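Hardware Maintenance 1 - Handout 4: Desktop teardown, board and power
Instructor: Tiziana Cattaneo

Read before the bench session. Bring the parts sheet from Handout 3.

## 4.1 Order of work

1. Shut down, unplug the cord, hold the power button for 30 seconds.
2. Clip the wrist strap to bare chassis metal.
3. Remove the side cover. Screws go in the tray in the order they come out.
4. Identify the parts in 4.2 before touching any of them.

## 4.2 The system board

The area near the CPU socket holds most of the voltage regulation. Chokes are the square blocks, gold-colored on the Dell boards. Electrolytic capacitors are the upright cylinders with silver tops. Check each top for bulging or residue and enter the result on the sheet - "OK" is not an entry, write what was checked.
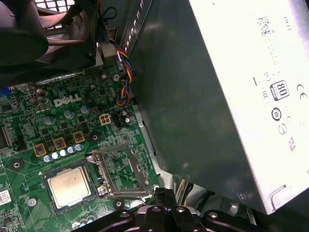 Old thermal paste comes off the heat spreader with isopropyl alcohol and a lint-free wipe. Work from the edge to the center. Do not scrape. On land grid sockets the contacts are in the socket, so nothing goes into it except the processor. A bent contact is usually the end of the board.

Hold the processor by its edges. Match the notches or the corner mark before lowering it. It takes no force.

## 4.3 The power supply

The supply is a sealed unit and is not opened in this course. Its capacitors can hold a charge after the cord is out. Faulty units are replaced whole.

Take the following from the compliance label:

- manufacturer
- model or part number
- input voltage range and frequency
- maximum output in watts
- efficiency mark, if present 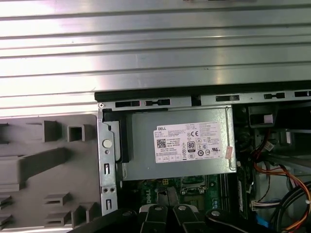 Copy the part number exactly, including leading zeros. Rated output is what the unit can deliver to the computer. Draw at the wall is higher, and the difference leaves as heat. Example: 200 W delivered at 80% efficiency is 250 W at the wall.

Before lifting a supply out, disconnect the board and drive cables at the connector - never by the wires - and check for a release latch as well as screws.

## 4.4 To hand in

Completed parts sheet, one per pair, to room 422. Late sheets are not marked.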